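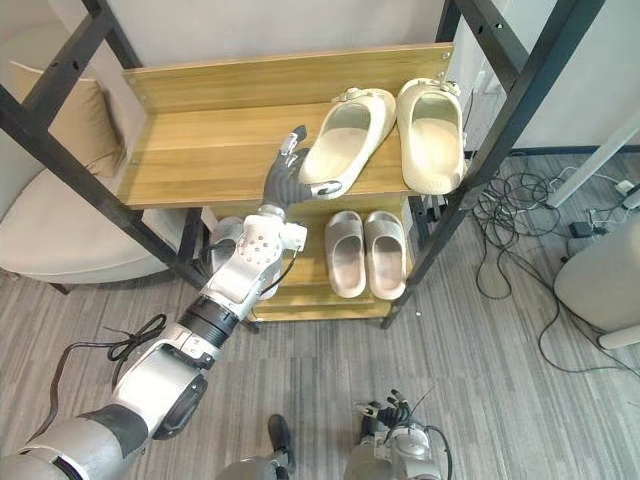
Galtulport House
Minutes of the residents' meeting, 31st May

Present: Mpho Mnguni (chair), Brodie Whitelaw (minutes), Rodrigo Peñalver, Estíbaliz Carretero
Apologies: Bjartur Kvaran

1. Minutes of the last meeting

Agreed as correct, with one change. Under item 4 the wording should say that Rodrigo offered to look at the landing window, and not that he had agreed to replace it. Brodie will correct the copy in the folder.

2. Matters arising

Landing window. Rodrigo has looked at it. The catch is worn and the window will not stay open on its own. He has left a wedge on the sill for the time being. The landlord's agents, Collado, have been told and have given a job number but no date.

Washing machine. The new hose was fitted in March and there has been no more trouble. Item closed.

Key to the bicycle store. Estíbaliz has had a second key cut. It is on the hook inside the meter cupboard and should go back there after use.

3. Shoes and slippers in the entrance

Mpho said the entrance was better than it had been in winter but that outdoor shoes were still being left under the coats, and that two people had tripped on them. She asked for a rule that everyone could live with.

Rodrigo reported on the rack. It has the black metal frame and the wooden shelves, and it will stay against the wall where it is. The frame has holes all the way along, so the shelves can be moved up or down if people want more height for boots. He would prefer not to do this more than once.

There was a discussion about what the rack is for. Estíbaliz wanted it kept for slippers only, with outdoor shoes taken up to people's rooms. Brodie said that in wet weather this meant carrying muddy shoes over the stairs. Mpho suggested a tray by the door for outdoor shoes and the rack for indoor ones. This was supported by all present.

Agreed:
The rack is for slippers and other indoor shoes.
The cream slides stay on the upper shelf and the grey-beige slides on the lower shelf. Both pairs are for visitors. Residents should use their own.
The left half of the upper shelf is to be kept free so that a visitor has somewhere to put their things while changing shoes.
Slippers go back in pairs, side by side, toes to the front.
Outdoor shoes go on the tray once it has been bought. Until then they go on newspaper beside the door, one pair per person.

Estíbaliz asked what sizes the visitors' slides were. No one at the meeting knew. She will check the soles and write the sizes on a card. If both are small, a larger pair will be bought.

Bjartur had sent a note asking that slippers should not be washed with tea towels. This was agreed without discussion.

Action: Estíbaliz to check the sizes and put up the card.
Action: Rodrigo to go over the bolts on the rack and tighten any that need it.
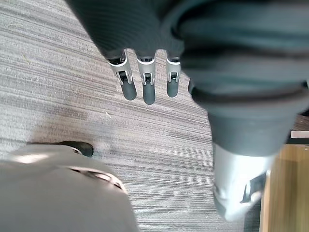 4. Tray for outdoor shoes

Brodie had looked at two. The one from Elo is rubber with a raised edge and is 120 cm long. The one from Willer is metal, shorter, and comes with a coir insert. Rodrigo thought the metal one would be noisy. Estíbaliz said the insert would hold grit and would have to be taken outside and beaten.

The meeting preferred the Elo tray. Brodie will measure the space behind the door before ordering, as the door has to open fully for deliveries and for bicycles. If the long one does not fit he may order the next size down without coming back to the meeting.

Spending from the house kitty was set at no more than £100 for the tray and, if needed, the extra pair of slippers together. Receipts to Mpho.

Action: Brodie to measure and order.

5. Sweeping and floor care

Mpho reminded everyone that the downstairs floors are on the rota and that the space under the bottom shelf of the rack counts as part of the floor. The long brush does not reach into the corners there, and the small hand brush should be used. It is kept with the dustpan under the kitchen sink.

Rodrigo asked that the wood shelves be wiped with a damp cloth and dried straight away. He does not want spray polish used on them, as the slippers slide off. Estíbaliz said she had used spray polish on the hall table and had not known about this. The hall table is fine.

The rota was changed as follows. Mpho and Bjartur will swap turns for the next month. Brodie will take the turn that was left blank. A clean copy will be put on the fridge.

There was a question about whether the vacuum cleaner could be used late. It was agreed that it should not be used after nine in the evening or before eight in the morning.

Action: Mpho to put up the new rota.

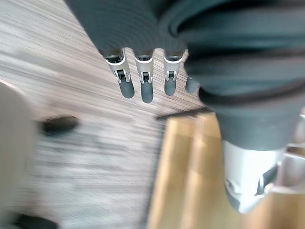
6. Coats and hooks

Five hooks are in use for each resident's everyday coat and one for visitors' coats and umbrellas. Estíbaliz said that winter coats were still hanging there and that they hid the light switch. Everyone is asked to take heavy coats to their own room by the next meeting. Any coat still there will be folded and left outside its owner's door.

Brodie asked whether a shelf could go above the hooks for hats and gloves. Rodrigo thought the wall would take it but wanted to find out first where the cable to the doorbell runs. Carried forward.

Action: Rodrigo to trace the doorbell cable.

7. Kitty

Mpho reported that all contributions were in apart from one, which had been promised. The money set aside for the garden has not been touched. Collado have written to say that the landlord will pay up to £2000 towards repainting the stairs and entrance if residents clear the space themselves beforehand. The meeting was in favour. The rack, the coats and the hall table would need to be moved into the back room for the length of the work.

Colour was discussed briefly. Estíbaliz and Brodie would like to keep it pale. Rodrigo had no view. Bjartur is to be asked.

Action: Mpho to reply to Collado accepting the offer and asking for dates.

8. Any other business

Bins. The lid of the paper bin is split and lets the rain in. Brodie will report it.

Post. Letters for former residents are piling up on the hall table. They should be marked "return to sender" and put back in the post box. Please do not put them on the shoe rack.

9. Next meeting

In the kitchen, at seven in the evening. Date to be settled by message once Bjartur is back. Estíbaliz to chair, Rodrigo to take minutes.

The meeting closed at ten past eight.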